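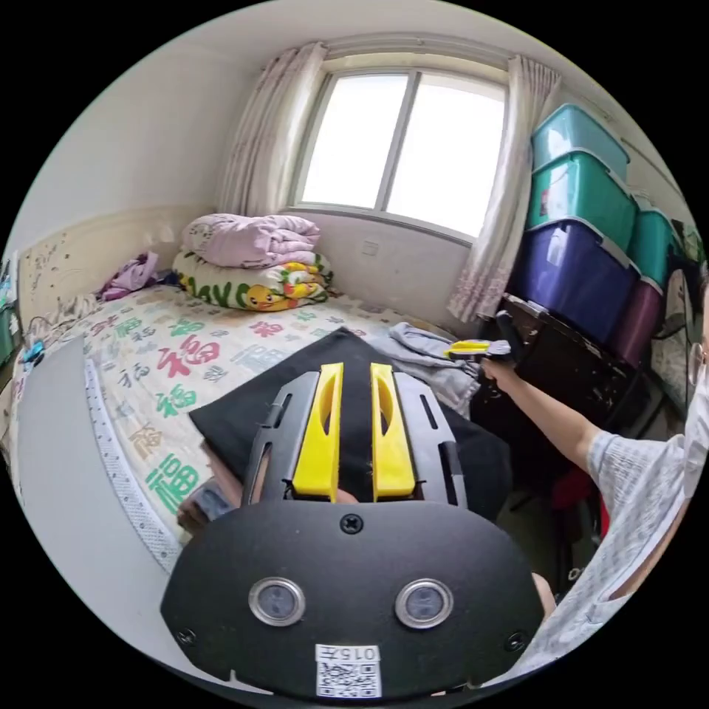
What's the cheapest way to get clothes dry indoors over the winter without a tumble dryer?

A dehumidifier in your smallest room with the door shut, clothes on an ordinary airer, and a decent spin first. That's where most of us on this board have ended up, though there's some argument further down.

Posted by hafj
Right, I started this one because November has arrived and my flat in Clornwood smells like a swimming bag. No garden, no balcony, one radiator in the bedroom that works when it feels like it. I've got a Venter heated airer that my sister passed on and I'm not convinced by it. The bars get warm, the bits of clothing touching the bars get warm, and everything in between stays clammy till the next day. Does anyone get on with theirs? Or shall I give up and buy a dehumidifier?
Haf

Posted by soggysocks
Have you got a sheet over it? Makes a massive difference with the Venter. I use an old double duvet cover, clip it at the corners and leave a gap at the bottom. Shirts are done overnight.

Posted by TitiN
Sheet yes, but where's the water going? It's got to go somewhere and in my last place it went straight into the wall behind the wardrobe. I had black mould on a pair of good boots! I'd go dehumidifier every time. Mine is a little Trarkus, very ugly, sits in the box room and I empty it before bed. You'd be amazed (and a bit disgusted) by how much comes out.

Posted by naveed_c
Going to disagree slightly with Titi. If you've got a window you can crack open, you don't need to spend money on a machine. Clothes by the window, window on the latch, door shut, heating off in that room. My mum did it that way for years and never had a spot of mould.

Posted by TitiN
Your mum had a bigger house than Haf's flat, I bet. Try that in a bedroom you've got to sleep in.

Posted by naveed_c
Fair. But I did our meter readings last year and we used 2,793 units of electricity, and I'd rather that number went down than up. Our whole energy bill came to £1,455 and I nearly fell off the chair.

Posted by hafj
Thanks all. Tried the duvet cover last night and it's better, I'll give you that. T-shirts fine, pillowcases fine, tights fine. The trouble is always hoodies. I seem to live in them from October onwards and the hood, the pocket and the cuffs are still damp when everything else has been put away.

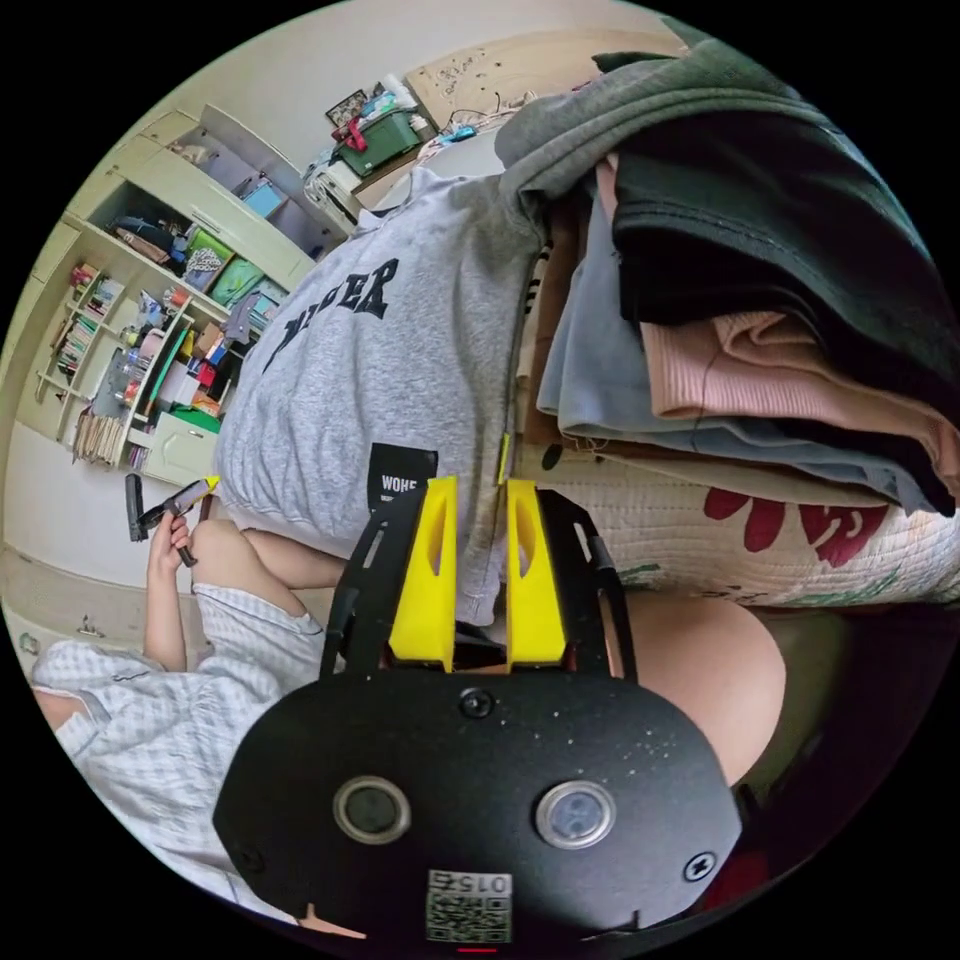
Grey hoodie.

How is anyone else drying these? I've tried hanging them upside down from the hem, which stretched one of them so badly it's now a dress.

Posted by soggysocks
Turn it inside out and put it on a proper chunky hanger, then peg the hood up to the bar above so it isn't lying flat against the back. The hood is the whole problem. Pull the pocket open as well if you can, I shove a scrunched up flannel in mine.

Posted by LlinosL
Can I ask what spin speed you're using? I had exactly this and my machine had been set to 800 since the day it was fitted, I'd simply never looked. Put it up for the heavy stuff and it was like having a different machine. Llinos

Posted by hafj
Oh for goodness sake. Just went and looked. 800.

Posted by LlinosL
Ha! Welcome to the club. Run an extra spin on its own for the hoodies and towels too, it only takes a few minutes and costs next to nothing compared with hours of airer.

Posted by asmaa_f
Can I add one for bedrooms? I used to leave half-dry things spread out on the bed during the day, thinking the warm room would finish them off, and all I did was make the duvet damp. Took me a whole winter to work out why I was cold at night. Now nothing goes on the bed until it's properly done, and I fold everything there in one go in the evening with the radio on.
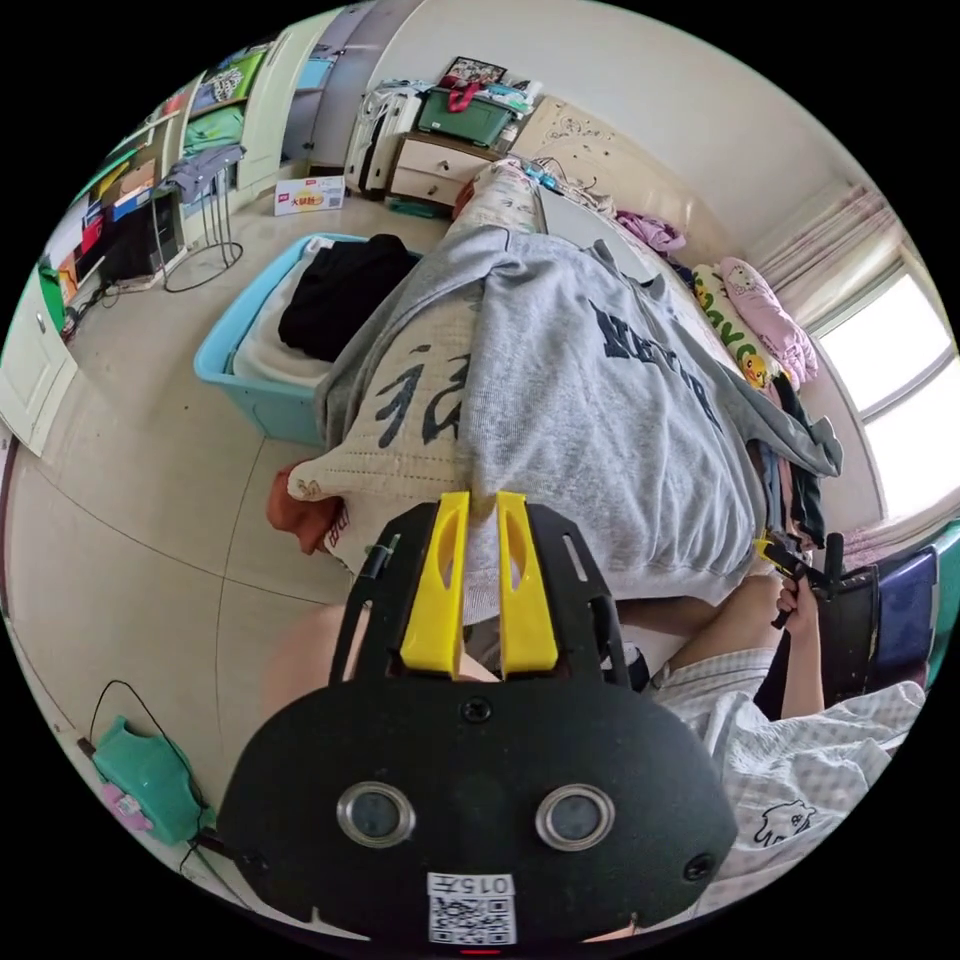 I also stopped putting things away the minute they felt dry, because cotton that's just come off a warm airer fools you. Leave it to cool down and then feel it again, especially the seams. Pyjamas are the worst for it, the waistband is always hiding something.

Posted by naveed_c
Agree with all of that. Also 3 loads in one room at once is asking for trouble whatever machine you've got. Spread them out over the week.

Posted by TitiN
I do that many on a bad weekend and the Trarkus copes — it just grumbles. Haf, if you do decide to buy, have a look at the returns shelf in Gandberg, the big one by the ring road. Mine came from there with a dented lid.

Posted by hafj
Extra spin done, hood pegged up, window on the latch (for Naveed) and I'm off to Gandberg on my next day off (for Titi). The Venter gets one more chance with the towels first. Does anyone know if you can fit a bigger tank to the small Trarkus, or do you just have to keep emptying it?

Posted by TitiN
There's a hose connection round the back, under a little rubber bung. I've never used it but the manual says any garden hose will fit.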